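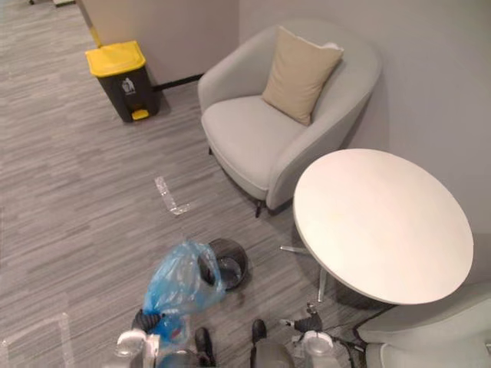
My company will soon choose a cleaning system for our offices, and in August I was invited to an open day at Satunard to see what their robots can do. I expected a big hall with fences, but the demonstration was in a quiet room with carpet and gray armchairs. The first task was waste. The left gripper held a blue plastic bag which hung over the rim of a small black basket, and a piece of clear wrapper was lying on the carpet near the armchair. I caught myself wanting to pick it up!

Our host was Ieuan Cadwaladr, who answered questions with great patience. He told us the control program is called Prutard, and that the team has made 2,178 practice runs with it. For me this was a surprising number – I had thought such a task is learned much faster. 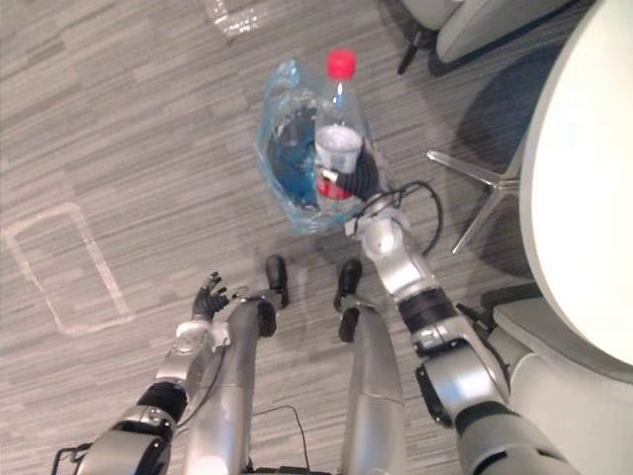 Photo: Zhuoran Shao / Satunard

The bottle with the red cap was my favorite part. An empty hand looks a little strange, with the fingers open in the air, but the one which closes around a bottle looks very familiar. I asked if glass is also possible. Ieuan said they prefer to wait with glass.
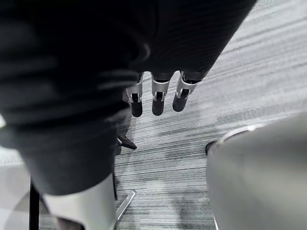 Hands are what I wanted to understand better, as I worked four years in a repair shop for sewing machines. I like to see how a joint is made. On these fingers each knuckle has a silver bracket and the tip is black and rounded, and on one bracket you can even see the hole for the pin. It is a construction I could explain to my father.

The prices were not discussed, only that a test period is possible from next spring. I have written to them with the plan of our second floor and I am waiting for the answer.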